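Hullow Football Club signs up for the Velport League, and yes, we're getting a women's side

For immediate release

Hello from the clubrooms! I've been asked to write this one myself because our usual press releases sound like they were written by the photocopier, so please bear with me. There's a fair bit of news and I'm going to get through it in the order it comes to me.

The big one first. Hullow Football Club has been accepted into the Velport League for the coming season, in both the men's and the women's competitions. The letter came through in May, just after training had finished, and I read it out in the car park to whoever hadn't driven off yet. There was a lot of yelling. Somebody's dog joined in.

For those who don't follow the lower divisions closely (and I don't blame you, the website is a shocker), the Velport is one step up from where we've been playing. It means longer trips, proper linesmen at every match and a fixture list that doesn't change the night before. It also means our ground has to meet a few standards it hasn't had to meet before, and I'll get to those further down.

Who's coming and who's going

Dorin Stanciu is staying. I'm putting that near the top because I've been asked about it every day for a month, at the bakery, at the servo and once through the window of my own car while I was stopped at the lights. Dorin has signed on again as captain of the men's side and he'll keep playing in the centre of midfield, where he's been bossing people about for years. He had an offer from Plisis. It was a good offer, too, and we couldn't match it. He told us he'd think it over, and then he turned up to the next session with his boots on and asked what time we were starting, so that was that.

His knee is good. He missed the last part of the season after a clumsy tackle away at Bae, and we were careful with him, probably more careful than he would have liked. He's back running and back in full training, and he's already complaining about the drills. I expect him to start the first match.

We've said goodbye to three players, all of whom are moving for work or uni, and all of whom are welcome back whenever they like. Thank you, lads. We still need one of you to return the big ball bag.

On the way in, we've got a new left back, who has come across from Plisis, and a young goalkeeper who turned 19 during preseason and got cake in his gloves for it. I won't go on about either of them because I've seen what happens when a club talks up its new signings before a ball's been kicked. Come and watch them and make up your own minds.

The women's side

I'm so pleased about this. We've had girls playing in our juniors for as long as I've been involved, and every year the oldest ones finished up with us and had to go across to Bae for a game, or gave it away altogether. Some of them went on to be very good for Bae, which stung a bit when I was reading the results.

We held open trials expecting a modest turnout, and about 60 players came. We ran out of bibs in the first ten minutes and had one group playing in whatever dark jumpers they could find in their cars. The standard was higher than I'd dared hope, especially up front, where we now have a nice problem with more strikers than spots. We could still do with a centre half. If you're tall, loud and free in the evenings, please get in touch, and if you're only two of those we'd like to hear from you as well.

The women will train on the main pitch on the same footing as the men, with the two squads swapping between the early and the late session each week. A couple of the blokes grumbled about the late one. They've stopped grumbling.

Home matches will be played as double-headers wherever the league lets us, with the women's match kicking off first for half the season and the men's going first for the other half. One ticket gets you into both. If you've only got time for one, you can come and go as you please, and the gate will let you back in if you've still got your stub.

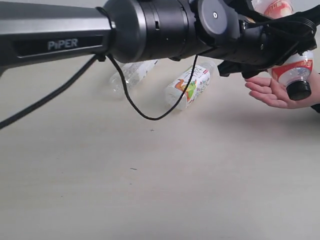 Double-headers are tough on the grass, Dorin Stanciu reckons, and he'd sooner have them anyway. He said the old arrangement, with reserves at one ground and seniors at another, left half the club wondering how the other half had gone, and he wants the whole lot of us in one place at full time, even if the goalmouths are mud by winter. He also said the captain of the women's side should be picked by the players, and that he'd be staying well out of it.

I agree with him on all of that, except perhaps the mud. We've booked the pitch in for some work before the season starts, with new turf at the river end and better drainage along the near touchline, where the ball has been known to stop dead on a wet afternoon. It was funny when it happened to other teams. It happened to us against Bae with an open goal, and I have never fully recovered.

The ground

The Velport asks for a bit more than we've got, so the next little while is going to be noisy. The away change rooms are being redone, with showers that run hot for longer than a minute. The match officials are getting a room with a door that locks, after years of getting changed in what was basically a cupboard with goal nets in it. We're also putting a rail right around the pitch so that the league will stop writing to us about the piece of rope.

The old scoreboard is staying. I know there are people who want an electronic one, and I've read your emails, all of them. But the board still works, the kids love climbing up to change the numbers at half time, and the money is better spent on lights. The training lights on the far side have been dim for ages and the women's late sessions can't be run properly until they're sorted.

Our best crowd on record is 2000, for a cup tie long before my time, and I'd dearly love to see that one go. I don't expect it in our first season up. Still, the bank behind the top goal holds a lot of people when it's dry, and the derby against Bae is in the fixture list twice, so you never know.

Memberships and getting along to a match

Memberships are open now. They cover every home league match for both senior sides. Prices for juniors and pensioners haven't changed, and the adult price has gone up a little to help pay for the referees, who cost more at this level. If the new price is a stretch, have a quiet word with me at the ground and we'll work something out. I mean that.

Junior registration is separate and stays on the usual form. Please, please put a phone number on it that somebody answers.

Preseason matches are being arranged with Plisis and with a couple of country sides, and we'll put the times up in the clubroom window as soon as they're settled. Entry to those is free. The canteen will be open for all of them, with pies, hot chips and the egg and bacon rolls, and the coffee machine has been repaired, so you can stop bringing your own thermos and looking at me like that.

Parking is going to be tight while the work on the change rooms is going on. The bottom paddock will be open on match days, so follow the cones, and don't park across the neighbour's gate. He's been very patient with us and he has cows to move.

Media

Reporters are welcome at training from 6 pm, and both squads will have players available for a chat afterwards. Dorin is happy to talk about anything except his knee. Team photos for both sides will be sent out once the new strips arrive, which I'm told will be soon, and which I was also told last month.

For interviews, match passes or anything else, ring the clubrooms and let it ring for a while. The phone's at the other end of the building and I'm usually outside.

Up the Hullow!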